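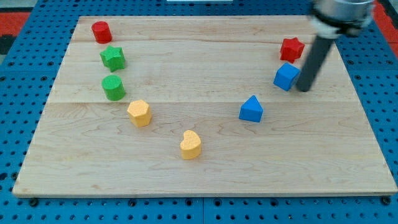
The gripper near a blue cube on the wooden test board, with foam-like shapes in red, green, yellow and blue.

Plukham lab reports 94 percent on block task

2021-12-31 — A robotics group in Plukham says its arm now follows typed commands such as "push the blue cube to the heart" 94 percent of the time. The method, called Oprea, learns from recordings of people steering the arm by hand.

The number deserves a second look. It comes from one board and one set of foam shapes, and the group counts a try as good if the block stops within 2 inches of its goal. Each command got up to 5 tries.

"We don't claim it works in a kitchen," said Takumi Hayashi, who led the work. A team in Kivville asked for the code in August and is still waiting — Hayashi says it needs cleaning up first.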